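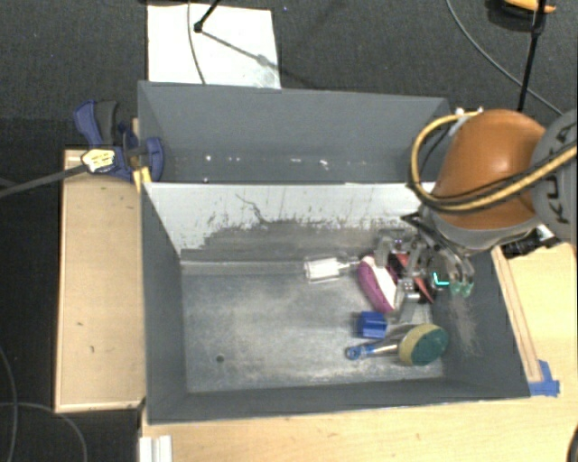
Ranking grasps near the bin walls

Last updated 5/27/25

By the end of part two you had a planner that could pick from the middle of a bin. Now for the fun bit! Items drift into the corners and up against the walls, and a planner that only scores the object will happily send a finger straight through the side of the bin. In this part we teach Plerkico to think about the walls too.

You'll need the Sarnis depth node running and the bin model you saved in March. If you skipped that, go back and do it first, as everything below uses its frame.

Step 1. Load the bin as five planes

Open bin.yaml and set walls: planes. The mesh looks nicer in the viewer, but checking against planes is so much quicker that you'll never go back. If your walls slope, set the angle for each one separately. Mine were all set to vertical for a week and I blamed the calibration.

Step 2. Sample plenty, then throw most away

Set samples to 400 and keep to 100. The first filter drops anything where the open fingers would cross a plane. Use the fully open width here, with the linkages included, or you'll pass grasps that only fit once the gripper has closed.

Step 3. Add the wall term

In score.py, add the distance from the outer finger to the nearest plane, capped at 30 mm. The cap matters a lot. Without it the planner falls in love with the centre of the bin and ignores a perfectly good sponge by the wall.

Seung-woo Ham suggested tilting the approach away from the wall before giving up on a candidate, and it's brilliant. Set tilt_max to 23 degrees and let it try both directions. In our Stomton test set this brought back nearly all the corner picks we had been losing.

Step 4. Check the whole arm

Run the winner through the full collision check, hoses and all. Give the dress pack its own fat capsule, and pad it generously, because it moves about as the wrist turns. If the check fails, take the next candidate down the list. Don't resample yet.

Step 5. Watch it in slow mode

Start with plerkico run --slow and keep the score overlay open. Mix your items: something thin, something curved, something squashy. Thin tools flat on the floor will score badly, and that's fine for now. The Zou edge detector in part four is made for those.

If every candidate comes back rejected, print the plane normals. One of them is pointing outwards.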